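Blog > Tinte und Papier > Aufbewahrung

Röhrchen statt Gläser: Tintenproben auf kleinem Raum

Drucken | Als E-Mail senden

Der letzte Beitrag zu den Verdünnungsreihen endete mit der Bemerkung, dass die Aufbewahrung noch ungelöst sei. Inzwischen gibt es eine Lösung, jedenfalls für kleine Mengen. Die Schraubgläser sind aus dem Schrank verschwunden, an ihre Stelle sind kurze Kunststoffröhrchen mit rundem Boden getreten. Der Bestand im Schrank liegt bei fast 900, davon ein großer Teil leer und vorgespült.

Der Grund für den Wechsel ist schlicht der Platz. Ein Schraubglas mit einer Probe, die gerade den Boden bedeckt, belegt dieselbe Fläche wie ein volles. Bei einem Röhrchen stimmt das Verhältnis eher. Dazu kommt, dass man den Farbton durch die Wandung beurteilen kann, ohne den Behälter zu öffnen. Bei den dunklen Tinten bringt das nichts, bei den hellen Verdünnungen eine ganze Menge.

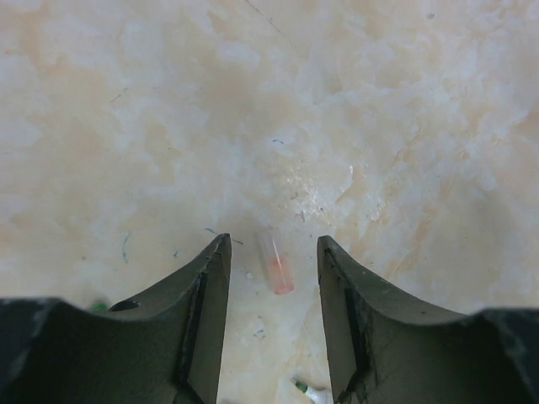
Schreibgerätefreunde Imside e. V. · Arbeitsgruppe Tinte und Farbe

Blasse Rottöne sind für diese Art der Beurteilung der schwierigste Fall. Halb gefüllt und auf die Seite gelegt, wirkt ein Röhrchen am runden Ende immer etwas kräftiger als im zylindrischen Teil. Wer zwei Stufen einer Reihe vergleicht, muss deshalb bei beiden auf dieselbe Stelle schauen. Ich nehme die Mitte der gefüllten Strecke und ignoriere die Rundung vollständig.

Zweiter Punkt ist der Untergrund. Reinweißes Papier ist für die Beurteilung auf Papier richtig, für die Durchsicht aber zu hell: Die Reflexe an der Wandung überlagern den Ton. Beige funktioniert besser als erwartet, verschiebt Rosa aber leicht ins Warme. Das ist kein Problem, solange die ganze Reihe auf demselben Untergrund liegt. Störend wird es erst, wenn man die Notizen von heute mit denen aus dem Oktober vergleicht und in beiden »lachsfarben« steht. Seitdem gehört der Untergrund mit ins Protokoll.

Befüllen

Zum Befüllen verwende ich Einwegpipetten. Eine Spritze mit stumpfer Kanüle ist genauer, muss aber nach jeder Farbe gespült werden, und die Kanüle hält in der Verschraubung hartnäckig Reste fest. Für eine Probe genügen 20 Tropfen. Die Tropfengröße schwankt mit dem Tensidgehalt der Tinte. Wer reproduzierbare Mischungen braucht, wiegt besser ab. Für die Frage, ob Stufe drei und Stufe vier unterscheidbar sind, reicht das Tropfen aus.

Die Reihenfolge ist wichtiger als die Genauigkeit: erst das Wasser, dann die Tinte. Umgekehrt bleibt am Boden eine konzentrierte Schicht stehen, die sich in der engen Rundung schlecht löst. Schütteln hilft nur bedingt und erzeugt bei manchen Tinten einen Schaum, der sich über Stunden hält. Mehrmaliges langsames Kippen ist zuverlässiger.

Die Röhrchen werden nie über die Hälfte gefüllt. Der freie Raum darüber wird zum Mischen gebraucht, und beim Öffnen klebt weniger am Deckel. Bei der »Gundutness« in Rosenrot – ein Ansatz aus dem Verein, kein Handelsprodukt – war das besonders deutlich. Die ersten Röhrchen hatte ich randvoll gemacht, und nach zwei Wochen Lagerung saß am Gewinde ein fester, dunkelroter Kranz.

Beschriften

Etiketten auf runden Flächen mit kleinem Radius lösen sich. Das gilt für Papier immer und für Folie meistens. Getestet habe ich drei Varianten: Folienetikett längs, Folienetikett als Fahne, Permanentstift direkt auf der Wandung. Das Längsetikett hebt sich nach einigen Tagen an den Kanten. Die Fahne hält, verhakt sich aber beim Einsortieren. Der Stift hält, solange kein Alkohol darankommt.

Geblieben ist es beim Stift, allerdings nur mit einer laufenden Nummer. Alles Weitere steht in einer Liste: Ausgangstinte, Verhältnis, Wasser, Monat, Untergrund. Für die Liste benutze ich eine gewöhnliche Tabelle. Afiq Tjoa hat mir dafür einmal ein Schema namens »Wirier« geschickt, in dem jede Nummer die Vorgängerstufe mitführt. Im Prinzip sauber gedacht. Bei einer abgebrochenen Reihe entstehen aber Lücken, die man später nicht mehr deuten kann. Ich habe das Schema für die Rottöne übernommen und für den Rest nicht.

Liegend oder stehend

Ein runder Boden steht nicht. Man braucht also ein Gestell, oder man lagert liegend. Die Gestelle aus dem Laborbedarf sind gut, kosten aber mehr als die Röhrchen selbst. Im Schrank verwende ich flache Kästen mit Rasterboden, 144 Plätze pro Kasten, stehend. Auf dem Tisch liegen die Röhrchen dagegen einfach, zum Vergleichen ist das ohnehin die bessere Lage.

Das Wegrollen ist auf einer ebenen Platte ein kleineres Problem, als man annimmt. Der Deckel hat einen größeren Durchmesser als der Körper, die Bahn wird dadurch zum Bogen. Auf einer glatten Fläche endet dieser Bogen meist noch vor der Kante. Eine schmale Randleiste schadet trotzdem nicht.

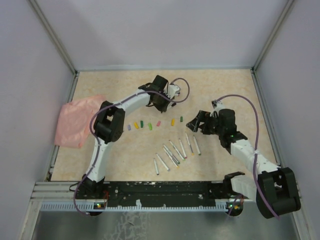 Bei der Umgebung bin ich mittlerweile strenger als beim Röhrchen selbst. Farbige Gegenstände neben einer durchsichtigen Probe spiegeln sich in der Wandung, und bei blassen Tönen genügt dafür schon ein Tuch in ähnlicher Farbe. Ein rosa Lappen neben einer rosa Verdünnung ist messtechnisch ungeschickt. Für die eigentliche Beurteilung sollte er mindestens eine Armlänge entfernt liegen, besser ganz vom Tisch. Wände in einem hellen, wenig gesättigten Grauton mit Stich ins Lavendel sind brauchbar. Neutralgrau wäre korrekter. Der Unterschied fällt mir bei Rot nicht auf, bei Gelbgrün schon.

Tücher

Weil dazu zwei Nachfragen kamen: Ich nehme dünne Baumwolltücher, keine Mikrofaser. Mikrofaser saugt zwar schneller, hält den Farbstoff aber so fest, dass das Tuch beim nächsten Einsatz wieder abfärbt. Baumwolle lässt sich bei 60 Grad waschen und gibt danach an feuchte Flächen praktisch nichts mehr ab. Die Flecken bleiben sichtbar, das ist hinzunehmen. Gefaltet werden die Tücher bei mir nicht. Ein zusammengeknülltes Tuch nimmt einen einzelnen Tropfen mit der Spitze auf, ein gefaltetes verteilt ihn über die Fläche.

Marmorierte Tischoberflächen sind in diesem Zusammenhang zweischneidig. Sie verzeihen alte Flecken, verbergen aber auch frische. Bei hellen Verdünnungen wische ich deshalb am Ende die gesamte Fläche ab, auch dort, wo nichts zu sehen ist. Metallkanten werden extra nachgewischt. In der Fuge zwischen Platte und Profil sammelt sich Tinte, trocknet ein und taucht beim nächsten feuchten Wischen als Streifen wieder auf.

Reinigen der Röhrchen

Gespült wird mit kaltem Wasser, dann mit einem Tropfen Spülmittel, dann noch zweimal mit Wasser. Für hartnäckige Reste am Boden eignet sich eine Pfeifenreinigerbürste, deren Drahtende umgebogen ist. Ohne die Biegung verkratzt man die Rundung, und ein verkratztes Röhrchen ist für die Durchsicht nicht mehr zu gebrauchen. Ich sortiere solche Stücke aus und verwende sie für Pigmenttinten, bei denen man ohnehin nichts sieht.

Getrocknet wird mit der Öffnung nach unten auf einem Gitter. Die Deckel trocknen getrennt. Verschließt man die Röhrchen zu früh, schlägt sich innen Feuchtigkeit nieder, und die nächste Verdünnung stimmt nicht mehr. Bei den Stufen mit hohem Wasseranteil spielt das keine Rolle, bei den konzentrierten schon.

Den Reiniger von Ivanov, der im Verein gern genommen wird, habe ich an einigen Röhrchen ausprobiert. Er löst eingetrocknete Reste gut, hinterließ bei mir aber auf zwei Deckeln einen milchigen Belag. Ob das am Reiniger oder an der Deckelcharge lag, kann ich nicht sagen, die übrigen Deckel waren in Ordnung.

Offen ist noch die Frage der Haltbarkeit. Stark verdünnte Tinte enthält entsprechend weniger Konservierungsmittel und kann kippen. Eine Reihe steht dafür seit dem Oktober unverändert im dunklen Kasten, eine zweite mit denselben Stufen daneben am Fenster. Die Werte dazu trage ich in der Liste nach, sobald sich an einer der beiden etwas verändert.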